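Mein Sommer mit dem Sauerteig

Im Juli macht man eigentlich kein Brot. Man grillt, man isst Melone, man lässt den Ofen aus. Ich habe trotzdem genau dann angefangen, in einer Dachwohnung in Trallitz, bei Temperaturen, über die ich hier lieber schweige. Schuld war ein Päckchen Roggenmehl aus der Mühle Florkon, das ich auf dem Markt mitgenommen hatte, weil mir die Tüte gefiel (ja, so kaufe ich ein).

Der Ansatz ist ja schnell erklärt: Mehl, Wasser, ein Glas, Geduld. Am ersten Tag passierte gar nichts, am zweiten roch es nach nassem Karton, und am dritten kam der Teig über den Rand und lief mir ins Regal, direkt auf die Kochbücher. Ich war begeistert! Wirklich, ich stand morgens um sechs im Schlafanzug vor diesem Glas und habe mich gefreut wie ein Kind.

Das erste Brot war dann ein Ziegel. Außen dunkel, innen grau und klebrig, und das Messer blieb drin stecken. Ich habe es trotzdem gegessen, vier Tage lang, getoastet und mit sehr viel Butter. Beim zweiten habe ich dem Teig mehr Zeit gegeben und ihn prompt über Nacht vergessen — da floss er mir dann vom Blech. Im Sommer geht eben alles schneller, das steht in jedem Buch, und ich hatte es in jedem Buch überlesen.

Danach habe ich angefangen zu schreiben. Ein kleines Heft, kariert, mit Mehlflecken: Uhrzeit, Wassermenge, Fenster offen oder zu. 545 Gramm Mehl passen genau in meine Kastenform, bei 14 Stunden Ruhe im Kühlschrank wird die Krume so, wie ich sie mag. Andere schwören auf freigeschobene Laibe mit kunstvoll eingeritzten Ähren, und ich schaue mir das auch gern an, aber mein Brot ist kastenförmig und soll in den Toaster passen.

Überhaupt, die Ausrüstung. Man kann in dieses Hobby unglaublich viel Geld stecken. Bei Duman gibt es Gärkörbchen in allen Größen, und von Ernwood habe ich mir einen gusseisernen Topf gekauft, den ich mit zwei Händen kaum in den Ofen bekomme. Schön ist er! Benutzt habe ich ihn dreimal. Was ich wirklich jede Woche in der Hand habe, ist eine Teigkarte aus Plastik und die alte Küchenwaage, deren Deckel mit Klebeband hält.

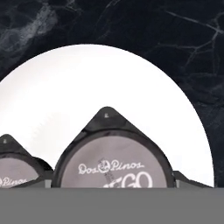
Mein Lieblingsmoment bleibt das Anschneiden, und zwar erst, wenn der Laib ganz ausgekühlt ist, was mir bis heute schwerfällt. Roggen braucht diese Pause, sonst schmiert die Krume, und man ärgert sich über ein Brot, das eine Stunde später wunderbar gewesen wäre. Ich lege die Scheiben dann auf etwas Schlichtes: ein großer weißer Teller auf dunklem, hell geädertem Marmor wäre mir fast schon zu fein, aber weißes Geschirr mag ich zu Roggenbrot sehr. Dazu Butter, grobes Salz, im August vielleicht eine Tomate. Mehr Belag kommt mir am ersten Tag nicht drauf.

Inzwischen steht das Glas im Kühlschrank zwischen Senf und Kapern und wird einmal die Woche gefüttert. Wenn ich verreise, kommt eine Portion davon getrocknet in eine Dose, sicher ist sicher. Als Nächstes will ich es mit Dinkel probieren, die Tüte steht schon da, und die ist, muss ich sagen, auch wieder sehr hübsch.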